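Cable and charger sort-out at Tukolness

The spare cables box in the back room has been full since June, and the lid no longer shuts. Carys Pumphrey and Arwel Foulkes will be going through it on Sunday from 2 pm, and anyone with a drawer of old leads at home is welcome to bring them along.

Please untangle what you can before you come. Leads that go together should be held with a twist of string or an elastic band, and a label saying what they came off is a great help if you know it. 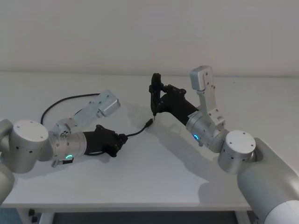

Connectors are what we sort by, so look at the plug at each end first. Black cables all look much the same in a heap, and last time we put 8 of them in the wrong tray. Bent pins, split covers and bare wire go straight in the recycling crate by the door.

Anything sound will be coiled, tagged and put on the shelf for members to take. We have 200 paper tags and could do with a few more pens. Mains leads should be handed to Ynyr Ifans for checking and kept out of the trays until he has passed them.

Tea is in the kitchen as usual.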